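# How a Robot Learns to Pick Up a Packet

*A reading page for the Waltthorpe Junior Robotics Club, grades 4 to 6*

A robot does not know what a packet is. It does not know that a packet can bend, or slide, or tip over. A person learns these facts as a baby, by grabbing things. A robot has to get them from somewhere else.

This page explains how the club's sorting project works. The project is called Trernow. Its goal is to have a robot arm put small packets into the right parts of a divided wooden box.

## Showing instead of telling

There are two main ways to make a robot arm do a job.

The first way is to write down every move. The program might say: go forward, go down, close the fingers, go up. This works well if the object is always in the same spot. Car factories use this method because the parts arrive in the same position every time.

The second way is to show the robot many examples. A person does the job by hand while a camera records it. A computer program then studies the recordings and looks for patterns. Engineers call this **learning from demonstration**. A demonstration is one complete try at the job, from start to finish.

Trernow uses the second way. Packets do not land in the same spot each time, and they do not keep the same shape.

## The hand-held gripper

A gripper is a robot hand. Most grippers are bolted to the end of a robot arm. The club's gripper is held by a person instead. It has two black fingers that open and close, and a camera that looks at the space between them.

The camera sees only what is close to the fingers. It does not see the whole room. Later, when a robot arm does the job, it will also have a camera near its fingers, so the two views will be similar. If the demonstrations were filmed from the ceiling, the program would have to work out how a ceiling view matches a finger view. That is a much harder problem.

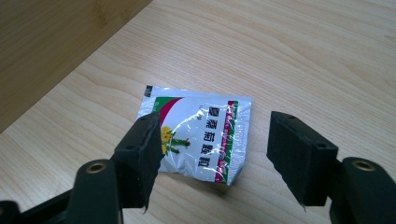
A good pick has four steps.

1. **Approach.** Move the open fingers toward the packet. Go slowly enough that the camera picture stays sharp.
2. **Line up.** Turn the gripper until there is one finger on each side.
3. **Close.** Squeeze until the packet stops sliding. Stop there.
4. **Lift.** Go straight up before moving sideways.

Step 2 takes the most practice. If the packet is turned a little, the gripper has to turn the same amount. If one finger touches much earlier than the other, it pushes the packet away.

## Why packets are difficult

A wooden block is a **rigid** object. Rigid means that it keeps its shape when squeezed. A packet is **deformable**, which means that its shape changes. When the fingers close on a packet, the middle may bulge upward or fold. Both results are fine as long as the packet stays in the grip.

Shiny packets add a second problem. A shiny surface acts a little like a mirror. Light from the ceiling bounces off it and makes bright spots. In a bright spot the camera records plain white, and any printing under it is lost. When the packet moves, the bright spots move too. To a computer, the same packet can look like several different packets.

The answer is to record it many times at many angles. The program then has a chance to find the features that stay the same, such as a band of color or the line of an edge.

## The box

The Trernow box is made of light wood. Thin cardboard dividers split it into compartments. Packets with the same kind of label should end up together.

Cardboard was chosen for the dividers because it can be cut with scissors and moved. Last March the compartments were too narrow, and the fingers hit the dividers on the way down. The club cut new ones the same afternoon.

There are also larger wooden pieces to handle. These are rigid, so they behave differently in the fingers.

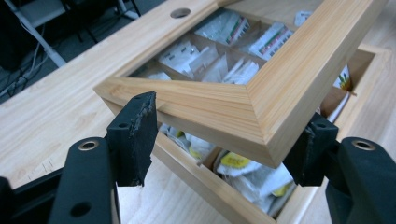 With a rigid piece, the main thing to think about is **balance**. Every object has a balance point, also called its center of mass. If the fingers hold it close to that point, the object stays fairly level. If they hold it far from that point, the heavy side wants to swing down.

A square with an open middle is an odd case. Its balance point is in the center of the opening, where there is no wood. The fingers have to hold it somewhere on the edge, away from the balance point. Friction between the finger pads and the wood is what resists the swing. **Friction** is the force that makes it hard for one surface to slide over another. Soft, grippy pads give more of it than bare metal does.

You can test this at home with an empty picture frame that has no glass in it. Hold one edge loosely between a thumb and one finger, and tilt the frame until it is level. Now squeeze harder and try again. Notice how much more squeeze it takes than holding the frame so it hangs straight down.

## How many tries?

The club keeps its recordings on a shared computer. The count so far is 2402 demonstrations. Of these, 306 were taken out after checking, and 2096 are still in use.

A recording is taken out if:

- the camera picture is too blurry to follow
- the person stopped in the middle
- a hand or sleeve covered the object
- the file did not save completely

A recording is **not** taken out just because the first grab missed. If the person missed, moved back, and tried again, the recording shows the program how to recover. A program that has only seen perfect picks may have no useful pattern to follow after a miss.

## Turning recordings into a robot skill

Each recording is a long row of still pictures. For every picture, the computer also stores where the gripper was and how far its fingers were open. The program's task is to look at one picture and guess the next small movement.

At first the guesses are bad. The program compares each guess with what the person really did, changes its own numbers slightly, and guesses again. This is called **training**. The club's training computer, named Damden, runs overnight.

After training, the program is tested on the arm. One test is 10 picks in a row, with the packet placed differently each time. Members write down each result as "placed," "dropped," or "missed."

## Rules for using the gripper

- Check that the finger pads are attached before starting.
- Keep your free hand out of the space between the fingers.
- Start each demonstration with the fingers open.
- Move one object at a time.
- Say "done" out loud before setting the gripper down, so that the person at the computer can stop the recording.

## Words to know

**Compartment:** one section of a divided box.

**Deformable:** able to change shape when pushed or squeezed.

**Demonstration:** one complete recorded try at a job.

**Friction:** the force that makes it hard for surfaces to slide past each other.

**Gripper:** a robot hand, often with two fingers.

**Rigid:** keeping its shape when squeezed.

**Training:** the stage when a program improves its guesses by comparing them with recordings.

The next reading page covers the robot arm and its joints. Bring a ruler and a pencil to that meeting.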